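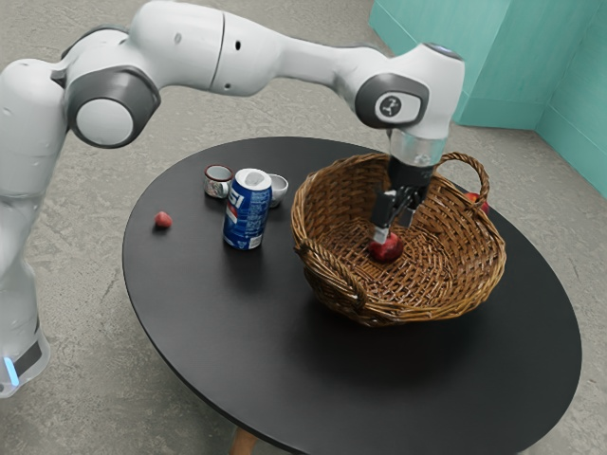
Trial Day Nine

I sell kitchen arms for Drondham, or I try to, and the way we sell them now is you get a little pretend kitchen on your screen before you pay for the real one. Round black table, teal wall, some fruit, a can of Pepsi. You type what you want and watch it go for the apple in the basket.

Chrysoula Drakos had been on the free trial for 18 days when it was only supposed to run nine (my fault, I kept clicking extend!). She called me every evening.

"It's on the apple again," she said. "I asked for the strawberry."

"Did you say strawberry, or did you say the red one?"

Long pause. I could hear her TV.

"There's a lot of red on that table," she said.

I told her the price again, 3,390 with delivery to Bistley, and 900 more if she wanted the wall bracket. She said her husband used to peel apples for her all in one strip, and could it do that? I said no, it picks things up and puts them down.

"Well, so did he, mostly," she said, and asked if I'd give her until February.

I clicked extend.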